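3.2 Folding on the bed

I went into this part of the study thinking the bed was just where laundry got dumped. After 19 households in Pilside and Hetbridge I've changed my mind, because for most of the people I visited the bed is the folding table! It's wide, it's about hip height, and you can lay a whole shirt out on it (try that on an ironing board). My notes from November are full of beds, and I ended up sorting them by where the finished clothes go. In 5 homes they went straight to a chair. Everywhere else they stayed on the bed while the next thing got folded, usually up by the pillows, and I started calling that spot the parking place.
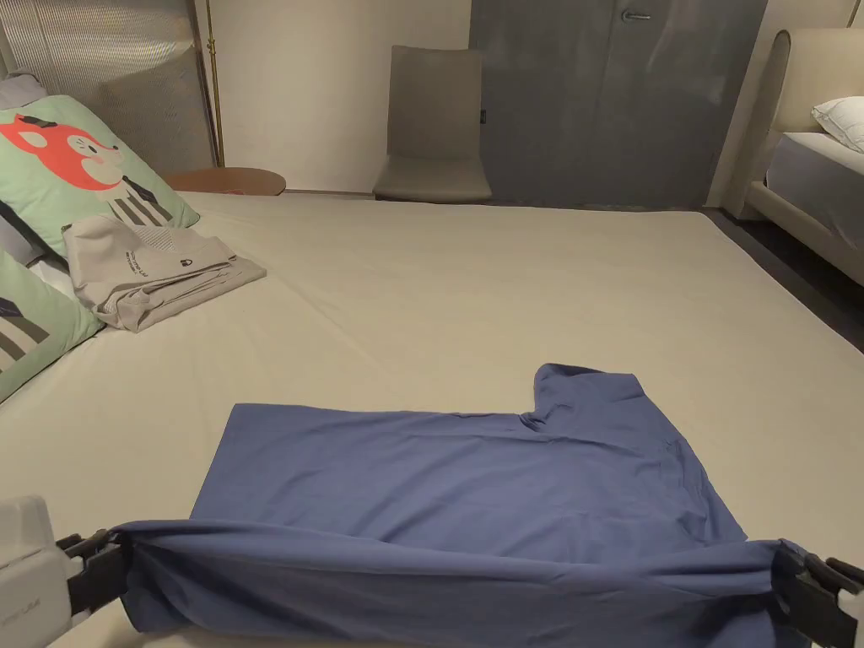
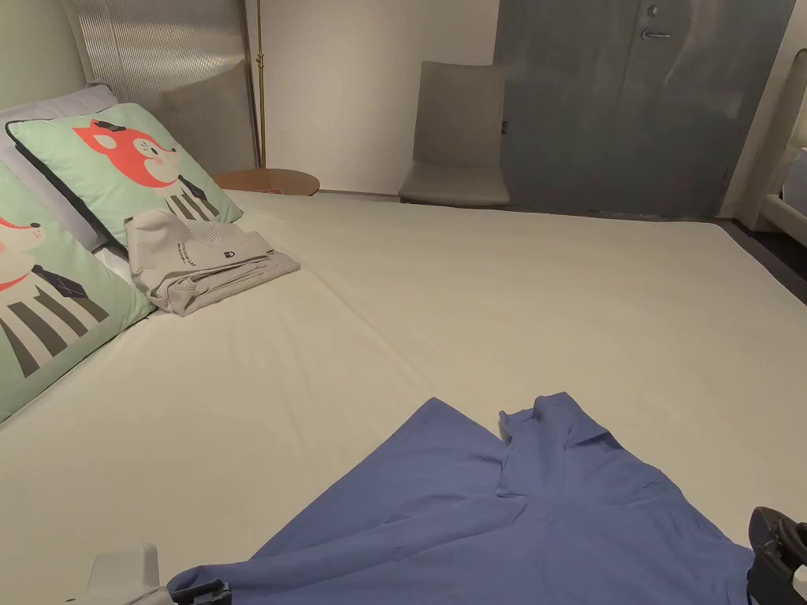 Figure 4. A blue garment on the bed, with a folded light gray one farther up.

The parking place matters more than I expected. It keeps the near side of the bed free for spreading things out, and the pile leans on whatever is there, pillows or cushions mostly. T-shirts get the most room of anything, I found, and people fuss over the hem and sleeves way more than the neck. My own habit is the opposite, so I had to watch myself when coding the notes with the Murakami sheet (see section 2).

So does a bigger bed mean a bigger pile? In my notes the pile stayed almost the same size whatever the bed, and what grew was the open space people kept in front of them.

The Sollosico homes, which I visited later, are a bit different and I get to them in 3.3.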